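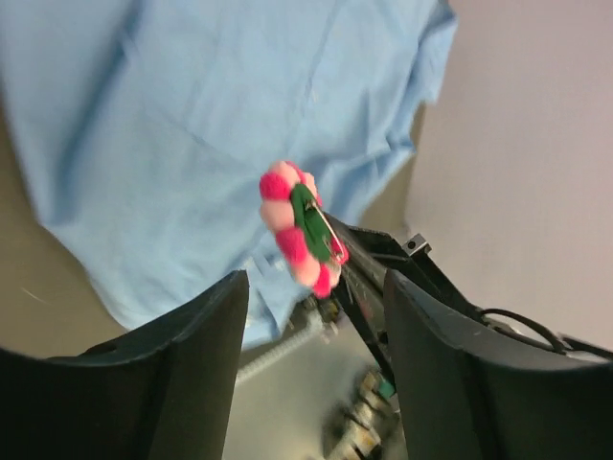 mivar70
Pom-pom flower brooch, hot pink and pale pink around a green felt center. Is hot glue enough for the safety pin?

puvthorpe
No. Mine let go in February, after two washes. Sew it.

volleo23
Disagree. Glue is fine if you press it for 20 seconds and cover the bar with a felt strip.

puvthorpe
Felt peels – the glue only grabs the top fuzz.

mivar70
I'll sew it, then. Regular thread or embroidery floss?

puvthorpe
Floss, two strands. Knot it under the felt.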